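Trellard Classroom Gripper Kit, Wrist Camera Version

Item no. 408
Ships as a kit of parts. Assembly required.

The Trellard Classroom Gripper is a two-finger parallel linkage gripper for high school and community college robotics programs. It bolts to any small arm that accepts the Nalura wrist flange and comes with a camera bracket, so students can write and test pick routines from the gripper's own point of view. The kit was developed with Dinesh Mridha, who runs the after-school robotics club at Renard Technical High School and wanted a gripper his students could take apart, measure and put back together in one club meeting.

All fasteners are hex socket. One driver fits every screw on the linkage, and spares are included. The link arms are black metal plate, drilled along their length to save weight and to give students somewhere to mount their own fingertips, sensors or wire guides.

What's in the kit
Linkage plates and link arms
Drive motor with lead
Two flat fingers and two blank fingers for student designs
Camera bracket and cable strain relief
Screw pack with spares
Hex driver
Printed assembly guide and teacher notes

Specifications
Maximum opening: 70 mm
Finger length: 29 mm
Supply: 12 V DC
Control: serial, with sample code in Python
Camera: not included, fits most small board cameras

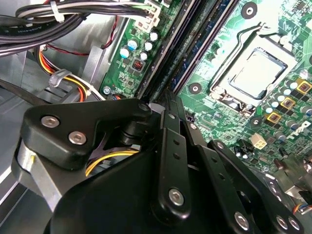
The teardown unit is the longest project in the teacher notes and the one most clubs ask about. Teams program the arm to work inside a retired desktop computer, beginning with touch points and moving on to removing parts. Donated office machines suit it well, and it doesn't matter if they still boot. On a board like this Dell, the memory slots and the lever beside the processor socket make good early targets, while the bundles of power wires crossing the case give students a reason to plan an approach path before they move. Unplug the computer and remove the power cord before any work starts. Teams score points for each part reached and lose points for each wire touched. Score sheets are in the back of the notes.

Other units cover sorting, stacking and a peg-in-hole task that can be set up with hardware store dowels. Each one runs from two to five club meetings, depending on how much coding the students have done.

Competition use
The gripper is legal for the Zarei Cup student manipulation event in both divisions. Jamshid Mahmoudi, who writes the event rules, has confirmed that student-made fingers are allowed as long as the stock linkage is not cut or bent. Drilling new holes counts as cutting. Entries for this season close in November.

Ordering
Schools may order by purchase order or card. Clubs ordering four or more kits get a second screw pack with each one at no charge - add the note "club order" at checkout. Replacement link arms, motors and fingers are sold separately and are kept in stock. The flange adapter for older arms is a separate item and must be ordered with the kit if you need it.

Page updated 30 July 2025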